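Ganport Residents' Association, minutes of the meeting on December 5, 2025

Seventeen of us made it, which I think is our best turnout yet (thank you for the cookies, whoever left them!). Minutes from last time were agreed, with one typo fixed.

Road markings came first and took up most of the evening. The triangle on the road has partly worn away, and we all want it repainted before spring. I've got a quote from Weltine for 4,000, and we voted 10 to 2 to pass it on to the town, with the rest sitting it out.
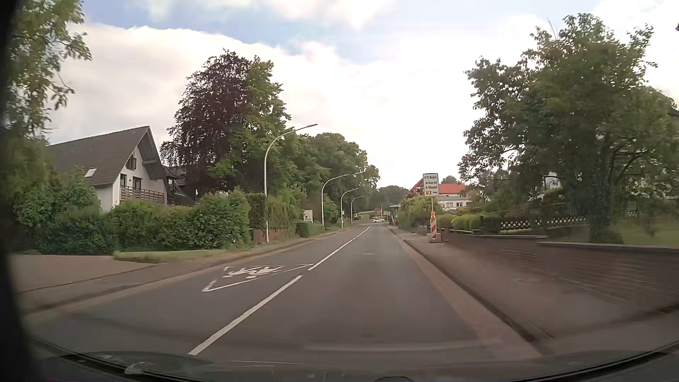
Then we got onto hedges, and I could hardly type fast enough! Most people like them tall, but a few would like them kept off the sidewalk, so I'll put a friendly note in the newsletter. Overhanging branches go on the same note.

The Sodbridge bus question is held over to the next meeting. I still have to book the room.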